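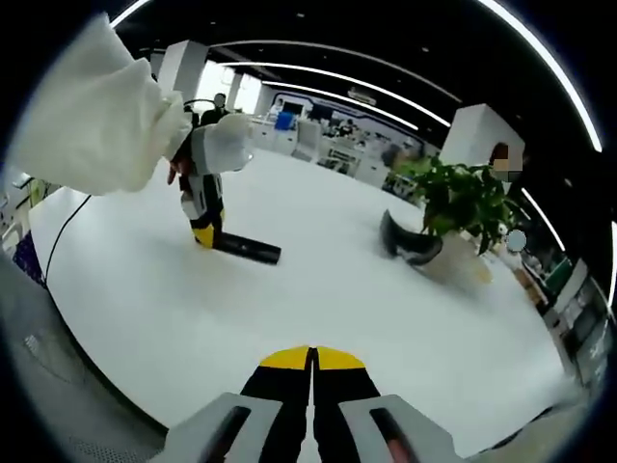

Wrist view, fingers closed, second gripper and cloth at upper left.

Two-handed cloth episodes with handheld grippers: how many to keep, and does the room matter?

Posted by Senan Mac Mathúna
Tags: handheld gripper, bimanual, deformables, fisheye, dataset size

I am collecting demonstrations for a two-arm policy that handles soft goods. No teleoperation. Each demonstrator holds a gripper in each hand, and each gripper has a wide fisheye camera looking forward over the fingers. The frame at the top is from one of the grippers. Both streams go to the same recorder, and poses are recovered afterward by visual SLAM against a map made at the start of the session.

Current state:

Recorded: 200 episodes, one room, two demonstrators.
Usable after pose recovery: 137.
Lost: 63.

Of the 63 lost, most fail the same way. One of the two cameras drops tracking for a second or more and the relative pose between grippers jumps when it comes back. The training code cannot tolerate the jump, so the episode is thrown out whole. The map itself looks fine. I can walk through the room with one gripper and nothing in my hands and it tracks from end to end.

The room has a glossy white floor, white square pillars, a black ceiling with long curved light strips, and windows on one side. The far end is open office space with desks, and people are working there while we record. The cloth is white and large enough to fill a corner of the image when it is lifted.

What I have tried so far:

1. Raising the feature count in the tracker. Slightly better, much slower.
2. Slower motion. Fewer drops, but the episodes became so long that the demonstrators started to pause in mid-air, and the policy learned the pauses.
3. Masking the fingers and housings out of the image before tracking. No change that I can measure.

Three things I would like to know.

First, is the loss rate normal for two-handed soft goods, or is something wrong with the setup?

Second, is it acceptable to cut an episode at the tracking drop and keep the first part? Many of them are clean up to the second grasp.

Third, should I move to a different room now, or get the success rate up in this one first? I have access to two others but only in the evenings.

The policy is a diffusion policy with a 16-step action chunk, relative poses, gripper width as an extra channel. I do not think the policy is the problem but can post the config.

Annatjie Van Wyk

Your loss rate is high but I would not call it strange. We ran a towel task at Ikitz with nearly the same arrangement and our first batch was worse than yours. Taking the points in order.

Tracking. Your walk-through test does not tell you much. With nothing in your hands the camera sees the ceiling, the pillars and the far desks the whole time, and those are what hold the track. Lift a big white cloth and you cover part of that with a surface that has few corners and moves by itself. What is left is a glossy floor, and a glossy floor is a bad thing to track on. The highlights from the light strips slide as the camera moves. The tracker picks them up as features, they are consistent enough to pass the outlier test for a few frames, and then they pull the pose off.

Things that worked for us, in order of effect:

Put flat, matte, high-contrast material on the floor in the working area. We used printed floor mats with an irregular pattern. Do not use a regular grid. The tracker will match one square to its neighbor and you will get jumps of exactly one square, which are hard to spot in a plot.

Mask the cloth. Masking only the fingers and housings does very little, as you found, because they stay fixed in the image and the outlier rejection handles them already. The cloth is the moving object that matters. For a white cloth in a white room a color threshold will take the floor and pillars with it, so use a segmentation model offline. It is slow. Run it overnight.

Fix the exposure. With windows on one side, auto exposure will shift each time the wrist turns toward them. Set it by hand and lock it before you make the map, then do not touch it until the session ends. If daylight changes much, make a new map.

Add one more map pass at working height. People make the map holding the gripper at chest level and then do the task at knee level. The map needs views from where the hands will be, including views looking down and across the floor.

Before doing any of that, sort your 63 by the time of the drop and by which hand dropped. If nearly all of them are the same hand, look at the task design. In the frame you posted, the other gripper is up against the cloth while this one looks along open floor. If one hand always carries the bulk and always ends up behind it, that camera has no chance. Swap the roles in half of the episodes. You will get better coverage of the task as well.

Cutting episodes. Yes, with conditions. With relative actions and short chunks a truncated episode is valid training data up to the last full chunk before the drop. Cut a full chunk earlier than you think you need to, as the pose usually drifts before it is reported lost. Do not let the cut look like an end of task. If your loader pads the last chunk by repeating the final action, the policy will learn to stop at the second grasp. Drop the padded samples for cut episodes and keep them for complete ones.

Also watch the balance. If you recover 40 first halves you now have many more first grasps than second grasps, and the second grasp is where soft goods fail. We weighted the sampler by task phase. A crude split into three phases by hand was good enough.

Rooms. Fix this one first. Not to perfection. Get the floor and the exposure sorted, record 46 more episodes here, and see what the loss rate is. If it is under one in ten, move. The fisheye takes in a whole room and the policy will certainly use it if all the data comes from one place. But moving with a broken procedure means you will not be able to separate room effects from procedure effects.

Anjana Wickramasinghe

Agree with most of the above. I would push back on the room advice.

We had 79 clean episodes from a single room and the policy looked very good in that room. Moved the robot to the next lab and it reached for places where there was nothing. Adding more episodes from the first room did nothing for this. Adding a small batch from each of three other rooms fixed most of it. So I would not wait. Take the floor mats with you and record in the evening rooms from now on, even if it is only a short session in each. In the evening you also get rid of the window problem.

On people in the background, you did not ask but you should think about it. Persons standing or walking in view are fine for the policy in small amounts and arguably useful. They are moving features for the tracker, though at that distance they will not be many. The bigger matter is consent and face blurring. Do the blurring after pose recovery, on a copy. If you blur first, the edges of the blocks become features. I have seen that one cost a group a week.

Check your cable too. There is a thin black cable looping down the left side of that image. If it swings through the view during the lift it will not hurt the tracker much, but it can tug at the wrist and your demonstrators will learn to move around it, and then the robot will make the same odd detour. Ours did. Tape it along the forearm.

I do not have a view on the chunk length.

Bláthnaid Ó Súilleabháin

just use a colored cloth? we switched from white to a dark green check and tracking was fine after that. didn't have to mask anything

Comments

Senan Mac Mathúna: Sorted the lost ones by hand as Annatjie suggested. 46 of the 63 are the left gripper. The left is the one that lifts in my script, so that fits. I will swap roles and put mats down. Regarding the colored cloth, the target items are white, so I need white in the set, but I can mix.

Annatjie Van Wyk: Mixing is good. Keep white as the majority. A checked cloth will also let the tracker lock onto the cloth itself when it fills the view, so compare the recovered path against something before you trust it. Touching both fingertips to a fixed mark at the start and end of each episode is enough for a sanity check.

Senan Mac Mathúna: How large an error do you accept on the mark?

Annatjie Van Wyk: Under 5 mm between start and end for each hand. For the distance between hands I want less than that, since the second grasp depends on it. Over 10 mm I throw the episode out.

Aoife Corrigan: For anyone finding this later, the padding problem is real and the loader we had from Skoltis did it by default. Look for the repeat on the last action and check what it does to cut episodes. The symptom is a robot that makes a good first grasp and then holds still.

Senan Mac Mathúna: Mine does that. I had put it down to the pauses. Will retrain with the padded samples removed before I record anything new.

Anjana Wickramasinghe: Could be both. Plot the action norm over the episode and look for flat sections away from the end.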